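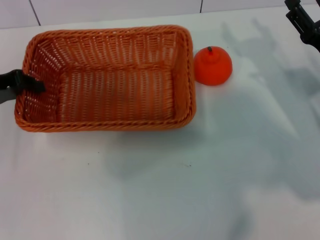 Left gripper on the rim of the orange basket, right one up off the table.

BENCH NOTES, Mon 4 February
14 comments | 37 shares

Quick one this time, we're mid-swap and half the arm is in a drawer. Two-arm bench at Fuvusthorpe, round three of the gripper comparison. Same job as before: grab the basket by one side, hold it, put the round toy in with the other arm, let go, reset. Sounds easy. Still isn't.

For anyone who missed the last issue – the candidates are the Bretum parallel fingers (long, thin, squared tips) and the Norkanstead set, which is shorter and has a rubbery pad you can peel off and replace. Both run off the Kaneko controller so at least that part is constant. Same arms, same table, same basket. 300 attempts per finger set was the plan. We got 300 with the Bretum and 148 with the Norkanstead before a pad started to come away, so don't compare raw totals please. Rates only, and even those with care.

What we have so far. Bretum fingers are better on the rim. No contest really. A thick braided rim wants a long finger going over and down the inside wall, so the weave has something to lean on when the other arm bumps it. The short Norkanstead fingers pinch the braid itself and the basket pivots. Not far, but far enough that the drop point you taught ten minutes ago is now over the edge. We tried upping the grip force. Helped the pivot, squashed the rim. Backed it off again.

Round things are the other way about. The Norkanstead pads take a ball or a plastic fruit nicely from almost any angle and the Bretum tips skate off unless you come down dead center. We lost plenty to the floor that way. If you've got two arms there's an obvious answer and yes, we're going to try it: Bretum on the left for the basket, Norkanstead on the right for picking. Means two calibration files and two sets of close limits in the Kaneko, and the controller does not love it. It will happily load the left profile on the right arm if you power up in the wrong order. Ask how we know.

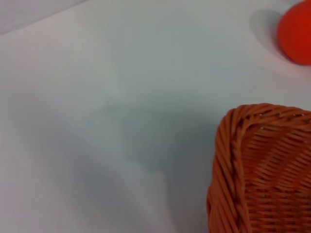

Wrist cameras next, as this is where most of the arguing has been. The question was whether the small wrist camera is good enough to do the last stretch of the approach by itself or if we keep leaning on the head view. The wrist view gives you lovely detail on the weave, you can pick out the twisted coils along the rim and the gaps inside the basket, and that's what you want when you're lining up a finger. Trouble is how much you don't get. Basket half out of the corner, ball sliced off at the top right, and a big blurry shadow over the middle of the table that's darker than anything else on the white. Our edge finder went for a shadow like that over and over on Friday. It isn't an edge! It kept telling us it was. Softer lighting is on the list, so is a threshold that isn't a number somebody typed in last May and left there.

Frame counts, for the people who always ask: 3,911 wrist frames logged, 2,473 of them with enough rim in view to be usable. The rest are table, mostly. The head camera loses less but can't tell you if the fingertip is inside the rim or sitting on top of it, and those two look the same right up untill you lift.

So for now it's both. Head view to get close, wrist view for the last bit, and if the two disagree the arm stops and waits. Slow. We'll take slow.

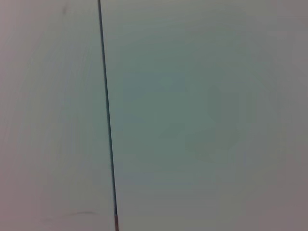 Wrist camera very close to a joint between two pale panels. Slightly soft focus.

Focus is the last thing. The lens on these is fixed and it goes mushy once you're right up against a surface. A thin dark line on a pale panel still comes out usable, fairly crisp on the edges, but faint marks and scuffs go to nothing much and texture is pretty well gone. Color drifts too – white reads green in one part and pink in another, so anyone doing color thresholds on this camera should white balance first or pick a different approach. We have a second lens on order with a closer near limit. Will swap it onto one arm only and leave the other alone so there's something to compare against.

Still to do before the next issue:
Finish the Norkanstead run, new pads, remaining 152 attempts.
Mixed pair, one set each arm.
Fix the power-up order thing in the Kaneko profiles, or put tape on the switch. Probly tape.
Rerun the edge finder on the old frames with the new threshold.

Raw logs are in the shared folder under the bench name, one file per finger set. The Bretum file has a gap in the middle where logging was off, those attempts were counted by hand and are on the paper sheet by the door. If you're at another site and have run either of these fingers on baskets, wire or woven, send us your force settings. Ours are in the same folder, help yourselves.

Share this item | 14 comments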